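Workshop Tips: When the Arm Slips on a Knob
January
By Siwan Watkins, Jultton Shared Workshop

Members who use a small arm to turn knobs on a test panel should read this page before their next session. It follows a fault last winter in which a gripper slipped, closed again off center, and kept turning after the knob had reached its stop. The knob cracked at the collar and the shaft beneath it was bent. There were no injuries, but the person at the bench had reached in to steady the panel while the arm was still powered, and the workshop regards that as the more serious part of the event.

The advice below was put together by Oluf Toft and So-ying Sin after they went through the log. It applies to any light two-finger gripper used on rotary controls, whether the panel is our own or one that a member brings in.

Check the approach first

Most slips begin before the fingers touch anything. On a closely packed panel, a finger that is slightly out of line will rub against the neighboring knob on its way down. The arm reads this as contact and closes early.

Run the approach once at slow speed with the closing step turned off. Stop above the knob and look from two sides, at the level of the panel.

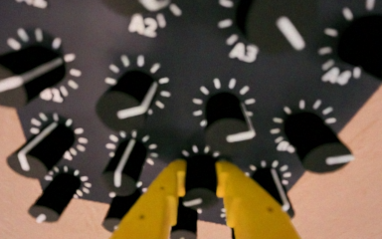
If the gap on one side is plainly smaller than on the other, correct the panel position and run the approach again. Do not correct it by adding grip force. In the January fault the force had been raised twice during the afternoon to cure a slip that came from poor alignment, and by the third attempt the fingers were strong enough to break the part.

A panel that can slide will slide. Fix it to the table with a clamp or a non-slip mat, and mark its corners with masking tape so that any movement shows. Wipe the table before laying the tape - dust and old adhesive will let it lift within the hour.

Set a limit on the turn

Every knob has an end stop, and the arm does not know where it is unless it has been told. Turn the knob by hand to both ends and write down the positions. Set the program limit 12 degrees short of each one. This margin seems generous, but it allows for a finger that takes hold slightly late.

The torque limit should also be set, and set low. Begin at the lowest value that will move the knob and go up in small steps. If the knob needs more than you expected, remove power from the panel and try it by hand. A stiff control usually wants cleaning.

Replacement knobs from Skoduvness are kept in the drawer under the drill press. They fit most of our shafts, but the set screw must be tight before the arm is used. A loose knob turns freely on its shaft and gives a false reading.
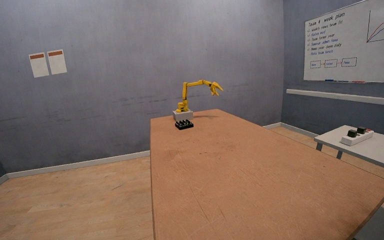

What should be done first when the gripper stalls on a knob?

Press the stop button and keep both hands away from the panel until power to the arm has been removed at the switch. A stalled arm is still pushing. When the knob comes free the fingers can jump, and the jump is toward whatever is nearest.

Once the arm is off, wait two minutes before opening the fingers by hand. Support the arm from below while doing so, as some models sag when the joints lose power. The bench card by the door gives the order of steps, and members are asked to follow it even when the cause of the stall seems obvious.

Keep the power switch where it can be reached by a person standing at the table without leaning across the arm. Cords should run behind the work and never over the front edge.

After a slip

Do not restart from the point where the program stopped. Send the arm home, turn the knob back to its starting position by hand, and check the following:

- the finger tips, for smears, chips or a shiny patch
- the knob, for play on the shaft
- the tape marks at the panel corners
- the force and torque values, against those written in the log
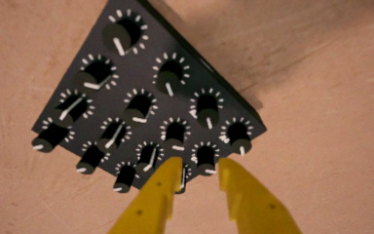 Finger tips that have become polished can be roughened lightly with 100 grit paper, used dry, and wiped with a clean cloth. Oil from the hands is a common cause of repeat slips. Benedikt Pfister recommends washing rubber pads in warm water with a little dish soap and leaving them to dry overnight - solvent cleaners make them hard.

Any slip that leaves a mark on a knob, a panel or a finger must be entered in the fault book before the bench is used again. Give the force setting, the knob label and the action taken. Entries may be short. Damaged parts go in the gray tray with a dated tag and are not to be thrown away until Oluf Toft has seen them.

Members who are unsure whether a panel is safe to run may leave it on the Kondale shelf with a note, and it will be looked at during the next open bench.

Last updated: January, 2:44 p.m.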